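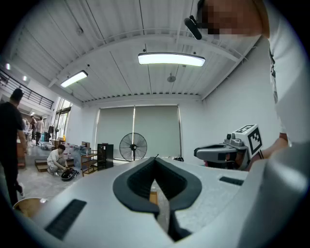

September
By Siiri Vītola
Filed under: Talks & Handouts, Community Languages

Speaker notes: Keeping an evening language class alive after week eight

Good evening, and thank you to Isla Leckie for the invitation. Say the name of the school slowly: Skindska. Last time people wrote it wrong.

Start with the question. Who has left a language course before the end? Wait for hands. I have left two, one of them in my own town.

First part — the numbers. Over the years we had 1,166 people sign up for evening courses. Of these, 948 came to the first lesson. Let them look at the difference. These people paid and did not come even once. We called 70 of them. Most answers were very ordinary: the bus, a new shift, a child with fever. Only a few spoke about the price.

Second part — week eight. This is when we begin past tenses and when the evenings become dark. I used to give a test in this week. Now I give a meal. Tell the story of Noelia Bustamante and the soup recipe, which she translated with a wrong verb, so that the onions were cooking the grandmother. Do not hurry this story.

Third part — the textbook. We changed from Brurnel to our own sheets. Be fair here, Brurnel has good listening exercises and I still borrow them. But the dialogues are at the airport, and our students want to talk with the dentist and the landlord.

If there is time: Hafiz Sopacua's idea of the phone partner. Two students call each other once between lessons, for five minutes. Mistakes are allowed, silence also. Citlali Cuevas tried it with beginners and changed the partners every month.

Likely question: what about students who are much faster than the group? I do not have a good answer. I give them the role of the landlord.

Handouts are by the door. Remind them to return the pens.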